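Workshop > Reviews > Automation > End Effectors

Famero two-finger gripper with perforated links: bench review
August 18, 2023
12 comments | 9 shares

I bought the Famero gripper for one job, which is stripping and refitting old desktop computers on the bench at our shared workshop. The arm was already there. What I lacked was an end effector narrow enough to get past memory slots and drive cages while still holding something as small as a screw bit.

Assembly took two evenings. The plates are black, machined flat, and held together with hex-socket screws. The linkage arms came pre-drilled with a row of small holes, and the manual, written by Homance, does not say which hole sets which finger opening. I found the usable positions by trial. Thread locker is not supplied. Buy some, as three screws backed out during the first week.

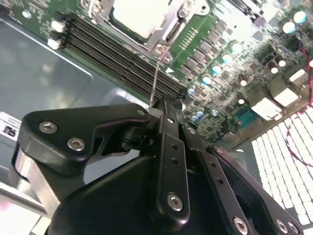

Reach is the strong point. The pivot sits low and the tip is slim, so the bulk of the body stays clear of the capacitors while the tip works near the socket. The wide side plates are the weak point. On a crowded board they come close to taller parts, and any loose cable has to be routed away before the program starts. I lost one header pin to this.

Repeatability at the tip was good enough for socket hardware once I stopped relying on the factory offset. Measure the tip yourself after every change of linkage hole. The Hekham calibration script handles this in nine steps, two of which can be skipped if the base has not moved. It should save the previous offset before overwriting it. It does not.

Fixturing matters as much as the gripper. A computer case laid on its side will creep on slotted aluminum under light downward force, so stop it on two edges. I use a Seidel tray for removed parts, bolted at a fixed distance from the case so that drop positions can be hard-coded. 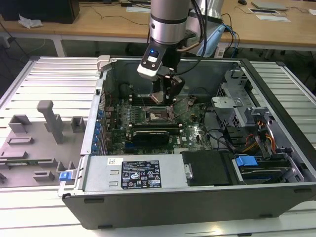

Approach the board vertically. Angled approaches work, but the wrist cables then pull against the last joint and the error shows up at the fingertips. I set a slow zone that starts well above the socket and left the travel speed elsewhere unchanged.

Grip force is adjustable in coarse steps. The lowest setting is still too high for memory modules with bare chips, and I would not use it on a processor without soft pads. Pads are sold separately and add enough width to require another calibration.

Noise is low. The connector is keyed and has not worked loose.

Score: 3 out of 5. Recommended for screws, levers and brackets. Wait for the revised force control if you plan to handle bare components.

Related
Seidel parts tray: drilling pattern and mounting notes
Hekham calibration script, second look
Cable routing for small arms
Thread locker on aluminum: which grade to use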